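Protokoll der Arbeitsbesprechung Greifervergleich, Projekt Nitness

Datum: 23.02.2026
Ort: Besprechungsraum Erdgeschoss, danach Versuchsfläche
Teilnehmend: Arbeitsgruppe Manipulation, Werkstatt, Einkauf (bis TOP 3)
Entschuldigt: Softwaregruppe, Rückmeldung lag schriftlich vor

TOP 1 Protokoll der letzten Sitzung

Das Protokoll wird mit einer Änderung angenommen. Unter TOP 4 muss es heißen, dass die Ersatzfinger bei Kuhlmann angefragt und nicht bestellt wurden. Die Bestellung ist inzwischen raus.

TOP 2 Stand der Vergleichsversuche

Verglichen werden weiterhin die Greifer von Irer und von Stastar, jeweils paarweise am zweiarmigen Aufbau. Bisher liegen 1.545 Griffversuche mit verwertbarer Aufzeichnung vor, davon 658 mit textilen Teilen. Der Rest verteilt sich auf Kartonagen, Becher und die Kunststoffteile aus der ersten Runde.

Bei festen Teilen sieht die Gruppe keinen Unterschied, der eine Entscheidung tragen würde. Beide Paare halten die Teile sicher, der Irer schließt etwas schneller, der Stastar lässt sich feiner einstellen. Bei dünnem Stoff gehen die Ergebnisse auseinander. Der Irer fasst häufig zwei Lagen, wenn das Teil flach liegt. Der Stastar fasst eher eine Lage, verliert sie aber öfter beim Anheben.

Die Übergabe von einem Arm zum anderen wurde mit beiden Paaren durchgespielt. Schwierig bleibt der Moment, in dem der zweite Greifer zufasst und der erste noch hält. Wird dabei zu stark gespannt, rutscht der Stoff auf einer Seite heraus. Die Werkstatt schlägt vor, die Haltekraft vor dem zweiten Zugriff abzusenken. Das soll zunächst nur mit dem Stastar probiert werden.

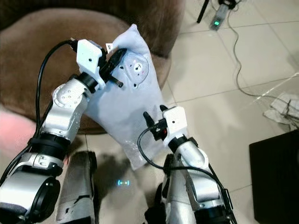
Zur Kabelführung gab es eine längere Diskussion. Die Leitungen der Greifer sind zurzeit in freien Schlaufen außen an den Armen geführt. Das ist beim Umbau bequem, schränkt aber die Drehung im Handgelenk ein. Ein Teil der Gruppe möchte die Schlaufen kürzen und mit Klettband fixieren, die Werkstatt rät davon ab, solange noch zwischen den Paaren gewechselt wird. Ergebnis: Es bleibt vorerst wie es ist. Nach der Entscheidung für ein Paar wird die Führung neu gemacht.

Die Softwaregruppe teilt schriftlich mit, dass die Zeitstempel der beiden Greifer in einigen Aufzeichnungen gegeneinander verschoben sind. Betroffen sind nur Läufe mit dem Irer-Paar. Die Läufe bleiben in der Auswertung, werden aber bei der Schließzeit nicht mitgerechnet.

TOP 3 Beschaffung

Kuhlmann bietet Ersatzfinger mit weicher Auflage für 410 Euro je Satz an. Benötigt werden 4 Sätze. Der Einkauf weist darauf hin, dass der Preis nur bis Ende Februar gilt. Die Gruppe stimmt der Beschaffung zu -- die Mittel kommen aus dem Topf für Verschleißteile.

Ein drittes Greiferpaar zum Vergleich wird nicht angeschafft. Der Antrag vom letzten Mal ist damit erledigt.

TOP 4 Kamera und Beleuchtung

Helle Stoffe werden von der Kopfkamera bei vollem Deckenlicht schlecht erfasst, die Kanten gehen in den Spiegelungen unter. Versuchsweise wird die vordere Lichtreihe ausgeschaltet. Für die Vergleichbarkeit muss die Lichteinstellung ab sofort bei jedem Lauf im Versuchsblatt stehen. Die alten Blätter haben dafür keine Spalte, bitte handschriftlich ergänzen.

Der Wunsch nach Kameras direkt an den Greifern wird zurückgestellt. Das Zusatzgewicht würde die laufende Reihe verfälschen.

TOP 5 Weiteres Vorgehen

-- Arbeitsgruppe: Übergabe mit abgesenkter Haltekraft, erst Stastar, bei brauchbarem Ergebnis auch Irer
-- Werkstatt: Fingerauflagen beider Paare auf Abrieb prüfen, Befund ins Versuchsblatt
-- Einkauf: Bestellung bei Kuhlmann auslösen
-- Softwaregruppe: Zeitstempel klären, Liste der betroffenen Läufe verschicken

TOP 6 Verschiedenes

Das Versuchsblatt gibt es in zwei Fassungen im Ordner. Gültig ist die mit dem Feld für die Fingernummer, die andere wird gelöscht. Der Schlüssel zum Materialschrank hängt wieder am alten Platz.

Die nächste Besprechung findet statt, sobald die Auswertung der Übergabeversuche vorliegt. Einladung folgt per E-Mail.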